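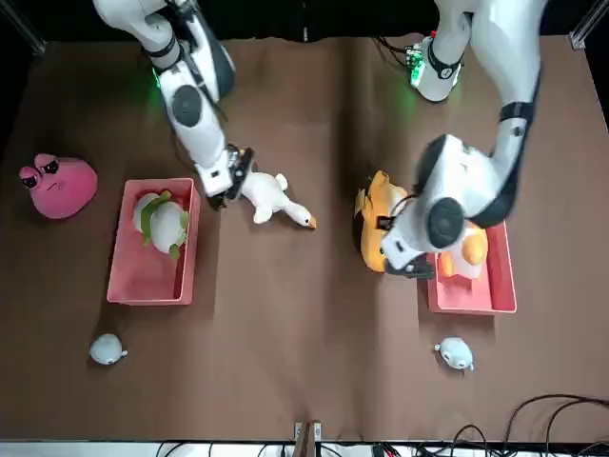
Figure 2. Two-arm workspace with plush toys and pink boxes.

4.2 Changes reported after the semester abroad

Students who spent a semester at the partner campus in Pulach filled in the same questionnaire twice, once before leaving and once in November after their return. Of the 542 students invited, 415 completed both rounds. The remainder were left out of the comparison, including those who cut their stay short.

The clearest change was in everyday confidence. Students rated themselves higher on dealing with landlords, booking medical appointments and asking strangers for directions. Scores for academic confidence hardly moved. Several students wrote that the teaching in Pulach felt much like the teaching at home, and that most of what they had learned came from shared kitchens and part-time work.

Housing made a difference. Those placed with host families through the Lallex scheme reported more use of the local language than those in the Nosolden residence, where exchange students mostly live alongside one another — a pattern also noted by Hwang in an earlier cohort. We did not assign students to housing, so the two groups may have differed from the start.

We then held interviews with 30 students, each lasting up to 70 minutes. Homesickness came up in most of them, usually tied to the first month and to public holidays.
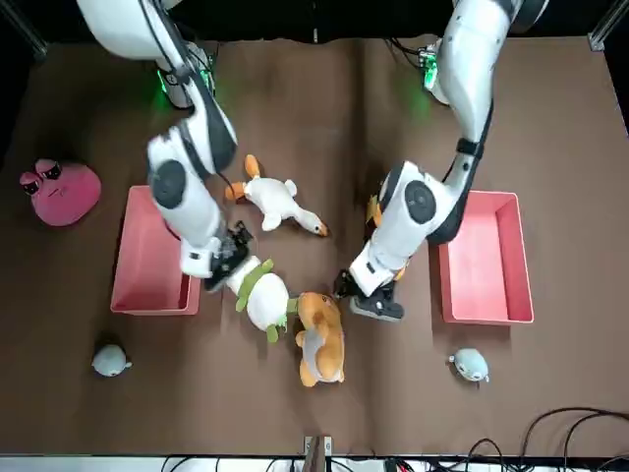 Gun-woo Han said that coming back had been the harder part: his friends had settled into new routines, and after a week they had stopped asking him about the trip. Rokeya Roy described something similar, though she put it down to returning in the middle of the exam period.

Neither questionnaire asked about the return home. We added four items on it for the next cohort, placed after the section on housing.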